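1st June

Well, the sorting has begun! I have been promising this to myself since September and today I finally cleared off the big table, pulled a chair up behind it, and tipped out the first of Mom's tins. Buttons, hooks, eyelets, two thimbles, a dog license tag (we haven't had a dog in my lifetime) and a great deal of fluff. I was so happy. I know how that sounds.

Colette came over to help, which mostly meant she drank my iced tea and told me which ones she wanted. She has a real eye though. She picked out a set of little gray shell ones that I would have walked right past and said they came off Aunt Bernadette's traveling coat, the one in the photo by the ferry. I said no, that coat had toggles. She said yes, toggles AND buttons, toggles on the outside. So we called Bernadette, who was in the middle of her lunch, and she said the coat was a Gautier and it had a zipper. We are no further along. The gray ones have gone into an envelope marked "coat?".

The tins themselves are a problem. There's the big Dromberg biscuit one with the dented lid, which I want to keep forever, and then there are the plastic tubs from Tikow that go brittle and shed bits of themselves into everything. Those can go. I did start to rinse one out for seeds and then stopped myself – I have a whole drawer of things I rinsed out for seeds.

I had a system in my head before I started, which was color. Color lasted until lunch. What do you do with a brown that is really a purple? Where does see-through go? Then Colette said to do it by size, and we did that for a bit, but it put nice horn buttons in with the horrible shirt ones and it made me sad to look at. So now it's by what I would use them for. Coats, shirts, baby things, fancy, and "no idea". The last one is winning.

And I counted the shirt buttons, because I wanted to know if it was worth listing them as a lot. There are 304. Plain white, four holes, every one of them snipped off something before it went in the rag bag. I can picture her doing it, at the sink, with the tiny scissors. The woman on the Pevix forum who sold her grandmother's had 397 and got 5 dollars plus postage, so I think I'll just hang on to mine!

The cardboard divider boxes are the best thing I've bought this year, by the way. They fold flat, you slot the partitions in, and a button sits down in its own little compartment and stays put. I've always had a weakness for anything with compartments. I'd like to live in one. My only gripe is how quickly you run out of them, so the fancy ones are already doubling up.

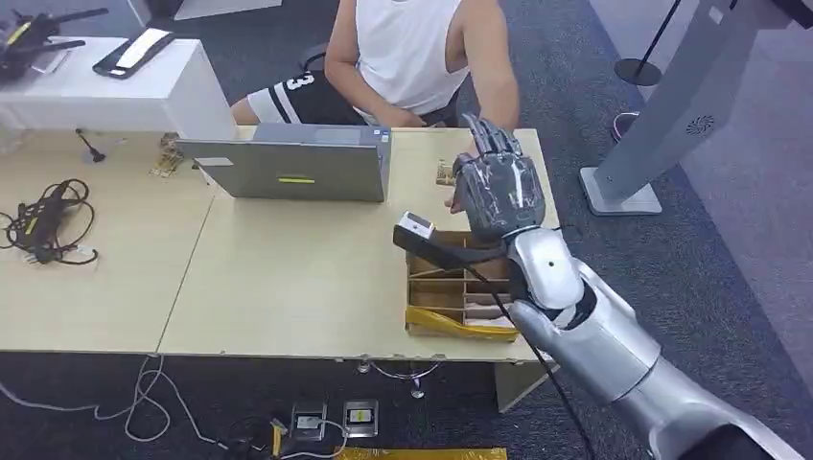
The other job is getting it all typed up, and I'm slower at that than I expected. I keep one line for each kind: what it's made of, what I think it came off, who says so. It's the "who says so" that eats the afternoon. Half of them say Mom, a few say Bernadette, and there's one that says "Colette, but she was laughing". I could just write "blue, small" and be done by supper, and maybe I should, but then in ten years they're only blue and small.

My back is killing me. I need a cushion, or a lower table, or to be thirty again.

Leftover soup for supper, with the end of the rye bread. Colette took the anchor buttons home for a cardigan she hasn't knitted yet, and I made her sign for them in the back of this book – her signature is on the page after next, under the phone number for the gutter man. I must call him, too. It's still dripping onto the step.

Tomorrow the second tin, which rattles like it has keys in it.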